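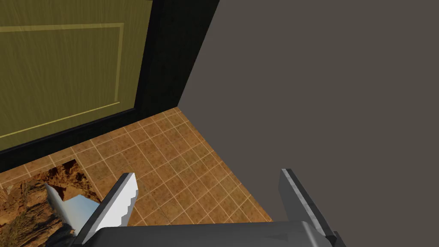
Grimside, October 2018

Our robotics club has a pretend robot this year, and I love it! It lives inside the computer, in a make-believe room with a door, a grey wall and orangey-brown tiles on the floor. We named our robot Nollov.

So how does a pretend robot work? Well, it needs instructions, just like one made of metal. We write them as code. Nollov has a gripper with two fingers — a bit like your thumb and pointer finger when you pick up a pea. (Try it now. Did you think about it? Probably not. Nollov needs every little move spelled out!)

My team started in May and our first program was terrible. We told the fingers to close before we told the arm to go down, so Nollov grabbed a big handful of air. Then we fixed the order and forgot to say how far apart the fingers should be. Oops.

A program that lets you practise like this is called a simulator. You can crash in it all you like and no one has to sweep up. We've done 130 practice runs so far, and I'd hate to think how many cups we would have smashed in a real kitchen.

Another team is working on Belteo, who has to learn to go around a mat. Their code is much longer than ours — they're very proud of that. Next we're going to try changing the colour of the floor to see if Nollov gets muddled.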